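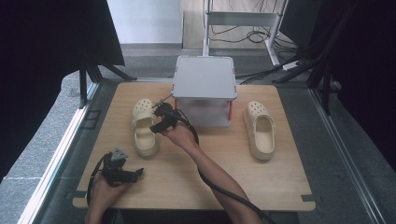 Clogs on a wooden board, with a small gray stand between them.

Political Communication, Handout for Unit 3
Framing and the Losing Side: How Parties Explain a Defeat

Please read this handout before the seminar and bring it with you. It covers the part of the lecture where we went too fast, and it adds the Mosovbridge case, which we will discuss in groups.

1. What we mean by a frame

A frame is a way to present an event so that one meaning looks natural and the other meanings look strange. When a tax is called "relief for families" or "a gift to the rich", the law is the same but the listener is led to a different judgment. A frame does not need to be false. Many students write in their papers that framing is the same as lying, and I take points off for this. A frame selects. It says which facts stand in front and which ones stay behind.

For this course we use two basic types. An issue frame tells us what a problem is and who has caused it. A strategy frame tells us who is winning and with which tricks. Newspapers like the second type very much in the last weeks before a vote.

2. The election night speech

The speech of a defeated candidate is short, but it does a lot of work. It must tell supporters that their effort had a value, and it must also accept (or refuse to accept) the result. The first explanation of the loss is usually given in the same speech, and this first explanation is hard to change later, even when better data arrive.

Common explanations are the following:

The message was good but was not heard. Here the blame goes to the media or to the campaign staff.

The voters were misled. Here the blame goes to the opponent. This explanation is popular with activists, but it can offend the voters that the party wants to win back.

The rules were unfair. Here the blame goes to the system, for example to the district lines or the registration deadlines. Sometimes this is correct and can be shown. You must look at the evidence in each case.

We were wrong about something. This one is rare on the first night. It comes more often after some months, in an internal report.

3. Legitimacy and opposition

Students often ask me where normal opposition ends and delegitimization begins. I do not think there is a clean line, but there is a useful test with two questions. Does the speaker attack what the winner wants to do, or the right of the winner to hold the office at all? And if it is the right to hold the office, does the speaker name a procedure (a recount, a court, a complaint) that could settle the matter, and promise to respect what comes out of it?

A speaker who says "this budget will hurt our town and we will vote against it" is in opposition. A speaker who says "this mayor is not our mayor", and names no procedure, has moved to the other side. Most real speeches are somewhere in the middle - this is why we code them sentence by sentence and not as a whole.

Please be fair with the test. Use it on the party you like with the same hardness as on the party you do not like. In past years the coders were more generous to their own side, and they did not notice it until we compared the sheets. 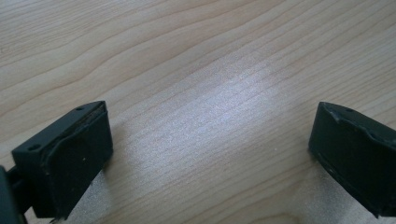 4. Case: the Mosovbridge council vote

Mosovbridge is a small town where the council changed hands in May. The main subject of the campaign was the sale of the old bus depot to a developer, Skollura. The winning list wanted to stop the sale. The losing list had supported it and had already signed a letter of intent.

The final difference was 80 votes. On the same night the losing list published a statement saying that the campaign of the other side was "built on fear". Later the statement was replaced by a longer one, with the sentence "we accept the count, and we ask for an open debate on the depot". The local paper, the Jelel, printed only the first version. It also ran a strategy frame on its front page and said almost nothing about the price of the land.

In your group, compare the two versions. Mark every sentence that gives a cause for the defeat and write next to it which explanation from section 2 it belongs to. Some sentences will fit two of them. In this case write both and do not force a decision. Then apply the test from section 3 to both texts.

5. Written assignment

Choose one concession speech or one post-election statement from any country. Write a paper of 2000 words, without the bibliography. Your paper must contain the full text as an appendix, your coding sheet, and a discussion of at least one sentence where you were not sure.

Reading before the seminar: the Bhatia reader, the chapter on blame and the chapter on losers' consent. The chapter on polling can wait until the next unit.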